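Speaker notes: Grerko 4 update and what it means for Histbridge users

Slide 1. Say hello, mention that the slides go up afterward. The Grerko tablet is moving from version 2 straight to version 4. There is no version 3 for this device. Pause here, people will want to write that down.

Slide 2. Who gets it first. Tablets bought through Semerau get the update in September. Tablets sold with the Bunting keyboard come after that, and I have no month for those yet. If someone asks, say so and move on.

Slide 3. Size and time. The download is large and the install took 23 minutes on my own tablet. Tell them to plug in and use Wi-Fi.

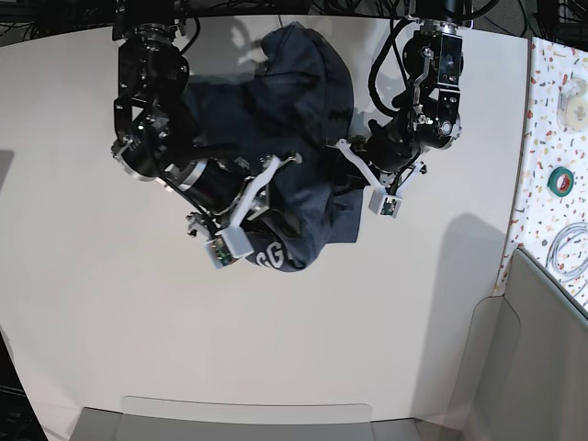 Page last changed: September, 4:23 p.m.

Slide 4. Histbridge. The old sync app opens after the update but does not sync. You need the new one from the store, and you have to sign in again. Two settings do not carry over: the backup folder and the night schedule. Show both menus on the tablet if the projector cable works.

Slide 5. Going back. You can't return to version 2 without wiping the tablet. Say this twice. Notes and photos stored only on the device will be lost.

Slide 6. Questions. Likely ones are battery life (no change that I have seen), the pen (works as before) and the older Grerko model (not on the update list). Leave the Semerau support page open on the screen while people pack up.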